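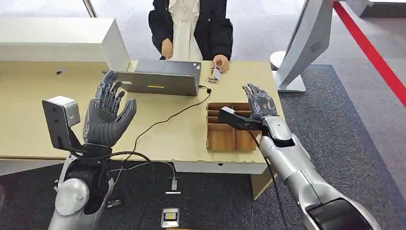

August, bench 2, started 14:00

Card sorting layout, second pass. Cardboard compartment tray goes to the right of the dark gray box, both on the beige table. The tray came out of a Carau shipping carton and the partitions are friction fit only. Measured the corrugated stock, no warp worth noting. Relabeled the rows on the layout sheet, not on the tray itself.

Stock on hand: 201 cards, Zisteck print run. 14 pulled for bent corners and put back in the sleeve. Remaining cards to be split by row, front row first.

Power lead for the box still trails over the front edge of the table. Needs a clip. Ordered two from Proltelance along with the replacement partitions, part 577.
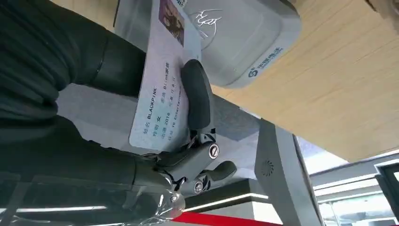

Cards get held by the long edges from now on. Thumb pressure in the middle of the print leaves a dull patch on this stock, seen on three cards from the earlier batch. Grey bin stays on the tabletop. Want it closer to the tray next time to shorten the reach.

Open items:
- clip for lead
- cut spare partitions, 200 mm
- ask Bạch for the uncoated version of the card
- check whether the tray cells take a sleeved card without the wall bowing

Stopped 16:30. Layout left as is.

Recent entries
Bench 2: card stock comparison
Partition cutting jig, revised
Bench 1: bin labels
Proltelance order list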